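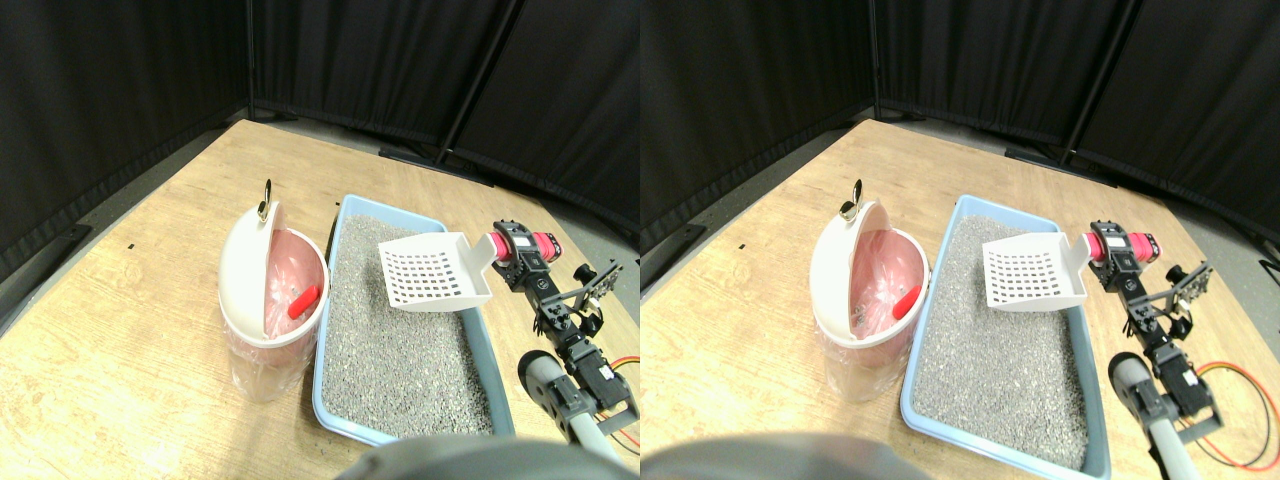 *Pale table, black curtains, white bin with a pink liner.*

6 June 2020

I have been trying to get rid of things. The plan was simple when I made it, in bed, with a pillow over my head: go through the apartment one drawer a day and be done by July. There are 42 drawers if you count the plastic ones under the sink, and I do, since they hold most of the takeout menus.

Drawer one was batteries. I don't know which are dead, and I don't own anything that would tell me, so I put them all in the radio in pairs and listened to bits of a call-in show about gutters. That took the whole afternoon. I learned a fair amount about gutters.

Drawer two was cables. I'd like to say I threw some out. I coiled them very nicely and put them back, except for one with a fat square end that I moved to a different drawer to think about what it had done.

The paper drawers are worse. I found the warranty for a Hirna toaster I left behind in Sovinlow two apartments ago, and I kept it, in case the toaster ever comes looking for me. I found 15 bread bag clips in an envelope marked "clips," in my own handwriting, so at some point I was a person with a system. I also found a bus map of Flestonia with a route circled in red. I have been to Flestonia once, for a dentist, and I walked.

All the decluttering books say to hold each object and ask how it makes you feel. Mostly tired. The clips made me feel a little proud.

So far I've filled one small trash bag, and a good part of that was the lunch I ate while sorting. More than 60 pens are now in a jar on the counter waiting to be tested - I'll do those tonight, on the back of the toaster warranty.

Tomorrow is the drawer that sticks. I think there's a ladle in there, lying crossways, and it has had years to get comfortable.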